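14. Dez. 2019

Werkstatt Textil, Sortieren der Kleinteile, zweiter Durchgang.

Heute habe ich mit der ovalen Dose weitergemacht, die Imke mir im April gegeben hat. Der Deckel klemmt immer noch ein bisschen, man muss an der schmalen Seite anfangen. Ich habe alles auf dem bunten Bezug mit dem comicartigen Druck ausgelegt. Der Stoff ist weich und kleine Sachen rollen dort nicht so leicht weg wie auf dem Tisch.
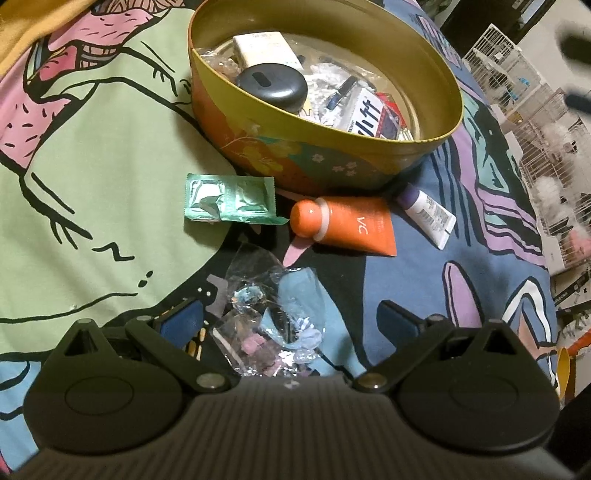 Ovale Blechdose, offen, davor die Reihe mit Kleinteilen

Das schwarze glänzende Etui bleibt in der Dose, ebenso die weiße Schachtel hinten. Die zerknitterte Folie kann weg – ich habe Helmut gefragt, er braucht sie nicht. Bei der Packung mit den schwarzen Schriftzeichen bin ich nicht sicher, das soll bitte Nele anschauen.

Noch offen:
Liste von Frau Lammers ergänzen, letzte Nummer ist 222.
Neue Beutel bestellen, 50 Stück, die kleine Größe.
Den senfgelben Stoff nicht wegräumen, ich brauche ihn noch für die Probe mit der Naht.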